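4.3 Handwriting on an Upright Board

The third kit in our comparison, the Werneo two-arm bench set, is sold on the strength of its writing demo. The product page from Skosness promises that a buyer with no robotics background can have the arms "writing on day one." We took this claim seriously enough to give it its own section, partly since writing is a fair test of a low-cost arm and partly because none of the other vendors in Table 2 dared to put it on their front page.

Writing is hard on cheap hardware. The pen has to stay pressed against a surface with a light and fairly even force while the wrist moves sideways, and any slack in the joints shows up right away as a wobble in the line. A pick-and-place task hides this kind of slack well. An arm can be off by a finger's width, close its gripper on a block anyway, and be scored as a success. A wobbly letter stays on the board for anyone to look at.

Skosness reports a 74 percent success rate on short words. The supporting document does not say what counts as a success. It doesn't say who judged the letters, whether partial words were scored, or whether a failed attempt could be restarted. We wrote to ask and were sent the same document again. For our own trials we counted a word as written only if a reader who had not been told the target could name it correctly, and we allowed no restarts. By that rule the kit wrote 9 words out of 20.

We don't claim that the gap comes entirely from looser scoring on the vendor's part. Our policy was trained with the Lamptey control package that ships with the kit, using the default settings, and a more patient group could probably do better. But the default settings are what the buyer gets, and the buyer is told that no tuning is needed. A kit priced at $3,897 without the grippers' camera mounts, which are listed as an extra, ought to do what its page says when set up as its manual says.

Two further points about the demo deserve attention. The first is the posture of the board. Most writing demos we have found from other sellers use a flat sheet on the table, where gravity helps keep the pen down. Skosness recommends an upright board, and to its credit this is the harder choice. The second is the role of the other arm. The sales copy speaks of "two-handed writing," and the price reflects two arms. In the recommended routine, however, only one arm writes. The other is described as being available to steady the board, and the manual gives no guidance on when it should do so. In a separate set of runs with the left arm parked well clear of the board we saw no drop in readable words, though the set was too small to support a firm conclusion. Figure 6 shows a word in progress.

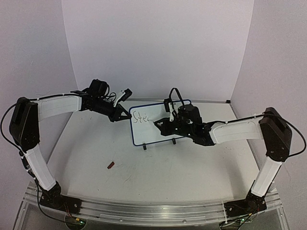 Figure 6. Writing task with the Werneo kit. The right gripper holds the marker against the upright whiteboard; "Ste" is legible, with a short stroke trailing after it.

The early letters of a word were usually the best ones in our trials. Most of the failures came late, when the marker drifted off its line or lost contact and the arm went on moving as though it were still writing. The Lamptey package has no check for this. It reports a run as complete once the motion is complete, so its own log shows every one of our trials as a success. A lab that relied on the log would come away with a much higher opinion of the kit than we did, and we suspect that some of the user ratings quoted on the product page were reached in this way.

The Travero kit (Section 4.2) makes no claim about writing and was not tested on it. We therefore can't say that the Werneo set is worse at this task than its nearest rival, only that the advertised figure could not be reproduced under the scoring rule given above.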